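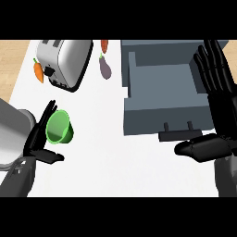
Small companies should let their people choose
by Kwesi Addo

When I joined Tetel, the dental plan was already decided for me. It was decided for all of us, 25 people in two offices, by a director who has since left. I have good teeth and bad eyes. For three years I paid a share of the first and received nothing for the second.

I do not write this to complain about Tetel, where I was treated well. I write because my present employer in Timadgate is going to renew its benefits in May, and I hear the same old argument again: one plan for everybody is simple, and simple is fair.

Simple for whom? My colleague Nokuthula Makhubela is covered by her husband's medical plan and would gladly exchange ours for disability insurance. Ikhsan Halim is 24 and sends money to his parents. He told me he never opened the booklet. Last year the company paid $649 a month for each of us, the same for the three of us, and I think only one of us got the value of it.

A fixed allowance with five or six options would cost the company no more. The broker will say that choice confuses people, and it is true that some will choose badly. I did so myself once – I took the highest deductible and broke my wrist in the same winter. But it was my mistake, and I understood my insurance very well after it.

What people need is one hour with a person who can explain the options in everyday words, during working time. We were given 11 minutes at the end of a staff meeting.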